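# Finger shoot-out, January: plate and towel

We spent most of January finding out which fingers deserve to stay on the arm. Three sets went in: the flat pointed ones that came with the Clarkero gripper, a ribbed silicone pair from Sudodis, and a set of padded hooks we printed ourselves and would rather not discuss. The arm was the same throughout, and so was the controller, a Hrubý box with a fan like a hair dryer. Every set got the same towel, the same plate and 57 tries at each.

The pictures are few, as most of what goes on in a gripper test looks like the thing that went on a minute earlier. The full log runs to 693 lines and is available to anyone who has trouble sleeping.

**Wrist view, flat fingers**

The gray fleece bunched up over the two black tips, with a curl of it leaning out to the right. I had money on the silicone for this job. The pointed tips got into the pile better than anything else we own, and out of 57 tries they lost the towel on only 6.
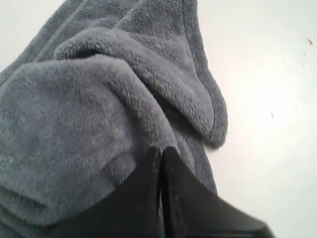
*Catlow*

Some notes on settings, for people who like those. We ran closing force at the low end for cloth and left it there. Turning it up made the motor sound busier and did nothing for the score. The silicone pair did fine on a thick fold and badly on a single layer, which it tended to stroke - very gently, like a cat it had just met. The printed hooks went in easily and then declined to come out.

The wrist camera earned its keep on cloth and made trouble on steel. Plush fabric gives it plenty of texture to work with. A shiny rim gives it a different edge every time the arm moves, and the controller believed all of them. We lost 106 log lines to one afternoon of this before someone thought to lower the exposure.

**The opposition**

Both test pieces together on the white table, the plate with its narrow raised rim and the towel in a heap, tag still on. The silicone won the plate by a mile. The flat fingers could get hold of the rim, but the plate swung like a pub sign on the way up.

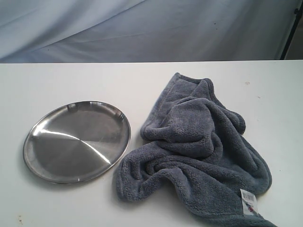

*Steel plate and fleece towel, side by side.*

So the flat pair stays on for cloth and the Sudodis pair goes on for dishes, and swapping them takes four screws and a hex key that lives in whichever drawer you open last. A quick-change mount is on order. Suction cups are next, on the plate only. I have seen what they do with fleece.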